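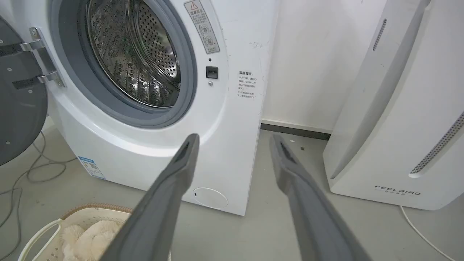 Cell walkdown checklist, laundry station
Kiani lab, home tasks bench – arm with two-finger gripper, washer load/unload
Filled in before the afternoon runs, February

Marks: OK = fine, FIX = do before power on, WATCH = can run, look again at next walkdown, N/A = skip

Section A. Floor and walkways

A1. Cables routed clear of the work area
FIX. Gray cables in a tangle on the floor by the base of the washer, right under the open door. Covered ramp or clips along the wall, either one. Same comment as last time.

A2. Floor clean, nothing small to roll or slip on
WATCH. Few dark specks, one bit of debris near the wall. Sweep.

A3. Power cords of other appliances out of reach of the arm
FIX. Thin white cord from the air purifier runs across the floor on the right. Move the purifier back or tie the cord up. Not sure the purifier needs to be in the cell at all, ask.

A4. Tape line around the reach zone
OK. One corner lifting, re-taped on the spot.

Section B. Washer

B1. Door fully open before arm moves in
OK. Swung all the way to the left. Rule stays – person opens the door, arm does not, until the door task has its own risk sheet.

B2. Hinge, visible screws in place
OK by eye. Two bracket arms, screws there. Didn't put a driver on them.

B3. Gasket, no tears or folds you can see
OK from the front. Lower fold not checked by hand, do it at the monthly.

B4. Drum empty before a load run
OK. Checked with flashlight, all the way round. Lifters are the thing to hit in there, so keep the slow speed setting for anything past the gasket.

B5. Door latch slot clear
OK. Keep fingertips away from it. If the gripper touches the latch area, stop and log it, even if nothing looks bent.

B6. Makers warning labels readable, not covered
OK. One on the front next to the opening, one on the side panel, both Chinese. English translation still missing from the binder. FIX by next walkdown, everyone on shift has to be able to read the rules for the machine they stand next to.

B7. Filter cover closed
OK. Lower right on the front. Add to the no-touch list for the arm.

B8. Washer can't start by itself during a run
OK. Unplugged and plug tagged. A child lock is NOT enough for this item, please stop writing "child lock on" here.

Section C. Arm and gripper

C1. Both fingers fitted, same type, seated
OK. Wiggle test done with drive power off.

C2. Finger tips, no chips or sharp edges
OK. Ran a cotton cloth over both tips and the slots, no snags. Do this every time we handle fleece or knits, a rough slot edge will grab a loop and pull.

C3. Grip force limit set
OK. 28 N in the soft goods profile. Somebody had left it at 41 from the bottle task. Load the profile at the start of each session, don't trust what is on the screen.

C4. Home pose clears the washer and door
WATCH. Clears, but less gap to the open door than I like. Retract straight back first, then turn.

C5. E-stop in reach of the person standing by
OK. Pressed, arm droped out, reset fine. Second button by the desk also tested.

C6. Cycle counter read and written down
2,633. Pads get looked at again at the monthly.

C7. Speed limit with a person inside the tape
OK. Still nobody goes inside with drive power on unless it is for teaching, pendant in hand.

Section D. Load and basket

D1. Basket where the plan says
WATCH. On the left by the washer, a bit close to where the cables are. Shift it once A1 is done, then re-teach the basket point. Don't re-teach first.

D2. Basket rim and handle, no cracks
OK. Plastic, woven-pattern rim. Handle is white and hard to pick out, brief new people on it.

D3. Items right for the task
OK. White fleece in the basket. Pockets, zippers, drawstrings – check by hand before anything goes in reach of the gripper.

Section E. Paperwork

E1. Risk sheet on the wall matches the cell as it stands
FIX. Sheet shows the old layout, no purifier on it. Redraw.

E2. Logging on (Clerkex)
OK. Clock was off by some minutes, corected.

E3. Spares on the shelf
WATCH. One pair of Prodiline pads left. Order.

Result: NO RUN until A1 and A3 are done. B6 and E1 can follow, but not past the next walkdown.

Re-check 3:40 pm: cord tied up, A3 closed. A1 still open, waiting on clips.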